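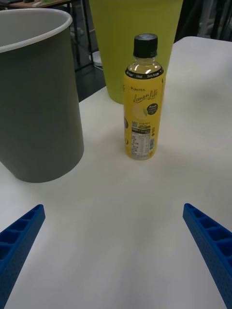 The handwheel is one of the oldest parts on a steam valve, and in most plants it gets less thought than the paint. The designers at Bronard, a small firm on the edge of Drallgate that makes replacement wheels and operating tools for district heating systems, have been thinking about it for years, and they'll happily talk to you about it until the coffee runs out. Grip is where they like to begin. Take a soft drink bottle like the Lemon Lite with its yellow label and black cap: the cap has ridges, and your fingers know what to do with them before you've given it a moment's thought. Now put on a pair of heavy leather gloves, kneel in a utility vault, and try to get the same purchase on a smooth iron rim that someone painted three times. That is the problem Bronard set out to work on, and it has kept two engineers, a pattern maker and a very patient machinist busy ever since.

I went out to see them on a Thursday, in the kind of rain that makes you grateful for any building with heat. The office is upstairs, the shop is down, and there's a hatch in the floor between them that used to be for hoisting motors and is now mostly used for shouting. The lead designer told me she had started out in pump housings and came over to valves because she wanted to work on something people touched. "A pump runs all night and you never meet it," she said. "A handwheel, somebody has to put their hands on that."

Her colleague handles the calculations. He showed me the sheet for their current wheel, which they call the Clarkik, and walked me through it with real affection (I followed perhaps half). The rim has shallow scallops on the underside, where the fingertips land, and a plain curve on top, where the heel of the hand does the pushing. The spokes lean slightly so that a bar can be slipped between them without chewing up the hub. Every one of those choices changes where the stress goes, and the scallops gave him the most trouble. The first casting cracked at the third spoke. The second didn't crack, but it weighed so much that the installers sent it back with a rude note, which is now pinned up beside the hatch.
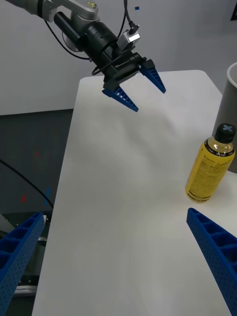 Issue 12 | 60

The version that finally went into service was run through 3000 open and close cycles on a rig downstairs, with the stem packed tight to imitate a valve that hasn't moved since the previous winter. I asked what they were looking for, and the machinist said mostly boredom. If the rig is interesting, something has gone wrong. It became interesting once, at cycle 908, when a set screw worked itself loose and the wheel began to wobble, and that is why the production hub has a keyway and no set screw at all.

What I enjoyed most was hearing how much of the design came from sitting with the crews who use it. The heating company that took the first batch let the two of them ride along through March, down ladders and along tunnels, notebooks going limp in the damp. They learned that nobody turns a stuck valve from the front, where the drawings always show the operator standing. People brace a hip against the pipe and pull sideways. They learned that the crews wrap rims in old bicycle tube, and that everyone had a favorite brand of tube.

There was a wheel from Hwang, a foundry they buy castings from, sitting on the bench as I was leaving, rough from the sand with the gates still on. The designer picked it up and ran her thumb along the underside, feeling for the scallops, and frowned at one of them. She handed it down through the hatch and asked for the calipers.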